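Gripper and bench gallery - planning page for the Clarninen order

Put together by Viorica Krasniqi, with notes from Amr and Kam-wah. Last touched 12/09/2025.

Quick page so everyone looking at the budget sheet has the same thing in front of them. The sheet is long and most of the lines on it are small parts nobody outside the shop will recognize. So, a gallery, plus the notes that go with it. More to come when Abdelkrim has sorted his folder. Prices are in the sheet and not here, please don't ask me to paste them twice.

What we're buying for: picking and placing small parts on a table, handheld tools first, arm later. The handheld tools are how people record the moves, the arm comes in March if the money does. Anything that fits both gets bought first. Anything that fits only the arm waits.

Fingers are the big question. Two quotes in, Nistar and Zorkov. Nistar is cheaper per pair, slower to ship. Zorkov wants a minimum order of 50 pairs, which is more than we'd get through, but the pads are included. Nesma is asking if they'll split it.

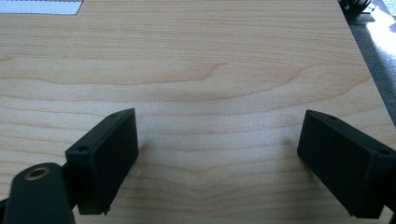
Finger pair over the bench, open, nothing between them. Matte black blocks, flat inner faces, two screw holes showing on each. Left one has a small chip or rough spot on the lower edge.

Fingers - what to order
Flat faces, same as now. Amr wanted curved ones for round parts, but that means a second set of everything, so no for this round. Black again. Spares at 2 pairs per tool, up from one. Last year we ran with one spare pair and lost most of a week waiting on the post.

Wear: please look at the edges before you sign a tool back in. Small chips are fine to keep using, note it on the tag. If the flat face itself is marked, swap the pair and put the old one in the tray for Kam-wah. We have no real number for how long a pair lasts, which makes the spares line a guess. Kam-wah is keeping a log now, so next year's line shoud be better.

Screws
Cheap and always missing. Buying a box of 400, one size. Check the size against the Nistar drawing before ordering, their holes and Zorkov's are not the same depth according to Abdelkrim. If we go Zorkov the screws come with the fingers and this line goes away.

Pads
Only needed if we go Nistar. Stick-on, cut to size by hand, takes an afternoon. Put the afternoon in the budget as hours please, last time it was left out and it came out of testing.

Tables
Keeping the wood-topped ones. There was a plan to replace them with gray metal benches from Shehata, quote came back too high and delivery was extra on top. Glossy tops do catch the light near the windows. Blinds are a lot cheaper than benches - blinds are in the sheet under "room".

Nesma would still like one metal bench for the arm, because of the weight and the bolts. Fair. It is listed as a separate line so it can be cut without touching the rest. If the arm slips past March the bench slips with it.

Arm
Leasing vs. buying still open. Lease is easier to get signed this year, buying works out better if we keep it past the second year. Clarninen will do either and will hold the quote for 40 days from when we ask. So do NOT ask for the formal quote until the finger question is settled, or the clock runs out on us again like it did with the old one.

Things the arm quote does not cover, so they need their own lines:
Mounting plate
Cable runs and a floor cover for them
Stop button, wall side
Training, one day, for whoever is running it
A service visit after the first year

Ask about the finger mount in writing. Sales said on the phone that our fingers go straight on. Would like to see that on paper before we order spares for both.

Power and room
One more outlet on the far wall. Building office does that, not us, but they bill it back and they are slow. Get the request in early, even before the arm is approved. Amr has the form.

Who signs what
Under the small-orders limit: Viorica. Over it: Nesma, then finance. The arm goes to finance either way, lease or not. Abdelkrim gets a copy of everything so the stock list stays right, he has been chasing packing slips since spring and would like that to stop.

Still open
Zorkov minimum order - Nesma
Drawing check on the screw holes - Abdelkrim
Hours for cutting pads - Kam-wah
Outlet request - Amr
Lease or buy, everybody, bring an opinion

Corrections to Viorica. If a line in the sheet looks wrong leave a comment there, don't overwrite the number, we lost the blinds that way once alredy.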